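Brorusside Shed – Photo Gallery

Cases, crates and lids, September 2021

Welcome to the gallery page of our small storage shed in Brorusside. My name is Nektarios Kyriakidis and I look after the shelves together with Ryan Sedgwick and Lionel Pearce. We lend out equipment to the clubs in the district: sound gear, lamps, two sets of market scales, a projector, and many other things which travel badly if they are not in a proper case. In the winter we decided to go through all the cases, clean them, repair what can be repaired and write down what we have.

Many members asked me what we were doing all those evenings with the lights on. So I have made this page. For some entries I have a photo and for others only my notes, because I am not always quick with my phone. I hope it is still interesting for you, and maybe it helps when you come to borrow something and wonder why it is now on another shelf.

I learned most of the English words for cases from Lionel, who worked many years with a freight company. If I use a word wrongly, please tell me at the counter and I will correct it.

The long shelf

The long shelf goes along the back wall and it was the first one we emptied. Everything came down on a Tuesday evening and stood in the driveway under a tarpaulin. We found three lids without a case and one case without a lid, and of course they did not match.

Ryan washed the shelf boards with sugar soap and we let them dry overnight. Now the heavy cases are at the bottom and the light ones on top. It sounds simple, but before it was the opposite, and Mervyn Dawber has a bad shoulder to prove it.

The Prekano crates

These are the stacking crates we got from the Prekano warehouse when it closed. They are grey-blue and quite ugly, but very strong. We use them for cables and extension leads. Each crate has now a number painted on the short side, in white, and the same number is in the book.

A request – please do not put wet cables back in the crates. In March one of them came back from the river festival with a little pond in the bottom, and the plugs had gone green. Bring them to the counter wet, it is no problem, we have a line to hang them on.

Labels

The old labels were paper under sticky tape and most of them had turned brown. Terence Rowbotham printed new ones on his label maker at home. He used the whole roll and then he bought another, and he did not want the money back, so thank you Terence.

The label has the case number, the name of the thing inside, and the weight. The weight was my idea. When you see "23 kg" before you lift, you bend your knees. I have noticed that people put the label facing the wall when they return a case. Please turn it to the front.

The register

For those who like figures: the book has now 1,318 entries. This is every item, also the small ones like adaptors and clamps, and 199 of the entries are cases, crates or boxes of some kind. The older book, which was started in Urkley before the shed moved here, had 3,562 lines, but Lionel discovered that many things were written two times and some were written off long ago. He has crossed them out in pencil with a ruler, very neatly.

Hinges and catches

Most of the damage is at the hinges. A case is opened too far, the lid goes down with its own weight, and the hinge pin bends or the plastic around it goes white and cracks. We replaced what we could from a bag of spare parts. Where no spare was available we used a short webbing strap, which holds the lid at a good angle. It does not look beautiful but it works well.

For the catches, a drop of silicone spray is enough. Do not use cooking oil. Someone did, and I will not write the name on a public page, but the case for the small lamps smelled like fish and chips until Easter.

The Whitlock trolley

The trolley was given to us by Whitlock's when they changed to a bigger one. It has four wheels, one of them with its own opinion, and it carries three large cases at a time. Ryan took the wheel off, cleaned the hair and string out of the axle and put it back with a new washer. Now it goes straight most of the time. You may borrow the trolley to bring things to your car, but it stays in Brorusside.

Black moulded plastic, seen close

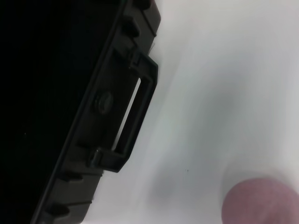
The handle loop is moulded onto the ribbed rim, with a long narrow slot through the centre and slightly rounded outer corners. A round screw head sits in the rim next to it. I like the notches and small steps along the edge, although I can tell you that such places are where the dust lives. An old toothbrush is the best tool for it.

Foam inserts

Old foam becomes sticky and then it becomes powder. We threw away a full garbage bag of it. The new foam is the firm grey type, cut with a bread knife, and Mervyn was the best cutter. He draws around the object with chalk first and cuts one finger inside the line, so the object sits tight.

If you borrow something and it does not go back into its foam easily, turn it around before you push. Usually it is only the wrong way.

What is still to do

The top shelf near the window is not finished. There are hat boxes, a drum case and some wooden boxes from the old theatre group, and we do not know yet if we should keep all of them. If your club has left something there, please come and look at it before we decide.

We also need more wall hooks, and paint for the floor. The floor paint is dear, and I am waiting for a tin in a colour that nobody else wants.

The shed is open Tuesday evenings and Saturday mornings. Come to the side door, the front one sticks when it rains – push the bell and Lionel or I will come. If you have better photos of the cases than mine, bring them on a stick and I will add them to this page.

Nektarios Kyriakidis
Brorusside Shed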